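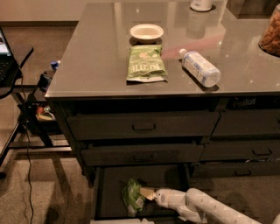 Rehearsal diary, February
Second week

The company assembled at ten o'clock in the upper hall at Padow for the first full reading of the revised text. The author's cuts to the second act had been circulated the evening before, and most of the cast had marked them in. Two scripts were still in the older version and were replaced from the office. The reading ran to two hours and fifty minutes without an interval. The director considers this too long by at least a quarter of an hour and has asked that no further lines be restored without discussion.

The morning was otherwise given over to the harbour scenes. The play is set in 1620 and the years following, and there was a lengthy exchange on how far the speech should be allowed to sound of its period. The voice coach proposed that the family at Nilstead should share one accent and the incoming merchants another, with the servants free to move between the two according to whom they are addressing. This was tried on scenes four and five. It made the quarrel over the lease a good deal clearer, and it will be kept for the present. The actor playing the steward asked for recordings to work from at home and these will be provided.

Lunch was taken late. The production meeting followed at half past two, with the design department, the stage manager and the representative from the Dramum Theatre, where the production opens. The following points were agreed.

The stage at the Dramum is shallower than the plans suggested. The staircase will therefore be moved upstage left and will lose three treads. Entrances presently marked from the stairs in act one should be regarded as provisional, and the company is asked not to fix its timings there.

The theatre has confirmed a capacity of 932 with the side boxes in use. Sightlines from the boxes are poor beyond the line of the table, and the director will look again at the supper scene, in which five persons are at present seated with their backs to the left-hand side of the house.

Costumes are being made by Gittins. First fittings for the principal women have been brought forward, and the remaining fittings will be posted on the board outside the hall. Actors who have changed shoe size or who require a particular fastening should inform the wardrobe department in writing. Practice skirts and boots are available now and are to be worn for all work on the staircase.

The question of live music was left open. The director would prefer a single player on stage throughout. The budget allows for one only if the recorded score is given up entirely, and the management has asked for a decision before the next meeting.

After the meeting the company worked on movement until six. The storm sequence remains the weakest part of the evening. There are at present too many people attempting to convey weather, and the effect is of general agitation with no particular cause. The movement director reduced the group by half and set the rest to stillness along the back wall. It was better, though the younger members of the chorus were visibly disappointed to have less to do. It was explained to them that they would be seen more clearly standing than running, and the sequence was then repeated four times at their own request.

My own part in the day was a small one. I read in for an absent colleague in the trial scene and took the notes from the afternoon. It is some years since I spoke verse aloud before other people and I found that the breath goes first. I was kindly told that I had been audible. I should like to sit in on the voice calls, if the coach has no objection, and will ask.

The hall must be vacated on Sunday for another hirer. All properties are to be returned to the store and the floor markings left in place. The tape on the stage right side has begun to lift near the door and should be renewed before anybody works barefoot.

Call for tomorrow: the two sisters and the steward at ten, chorus at half past eleven, full company from two. Lines for act one are to be known.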